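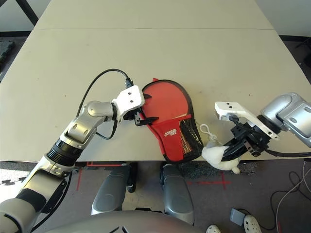 Search questions Ask Log in

Bimanual teleop: left and right arms drift out of sync while recording
Asked by Golnar Zarei, October, 4:12 pm

Two-arm setup, leader-follower teleop. The task is to put a small plush toy into the mesh pocket of a paddle cover. Left arm holds the red cover, right arm has the toy. In playback the right gripper reaches the pocket before the left has the cover steady. Logs show 1583 frames for the left arm and fewer for the right. Both are set to 20 Hz. Is this the operator or the recorder?

Share Comments (2)

2 Answers

jarnadov
Recorder. If each arm writes its own file on its own timer, the timers will slip. Run one loop that reads both arms and writes one row with one timestamp. Use a monotonic clock. If you can't change the recorder, resample both streams to the slower one by timestamp, never by row index. Throw out any episode with a gap over 1000 ms.

Also check that start and stop are triggered once for both arms. Two separate triggers give you an offset at frame zero that looks like drift. Plot joint velocity for both and compare first motion with the video.

Share Comments (1)

nouri_k
Had the same on a Dimach controller, swapped the USB hub and it went away. Might also be the cable. Try going slower near the pocket, mesh catches on the fingers.

Share Comments (0)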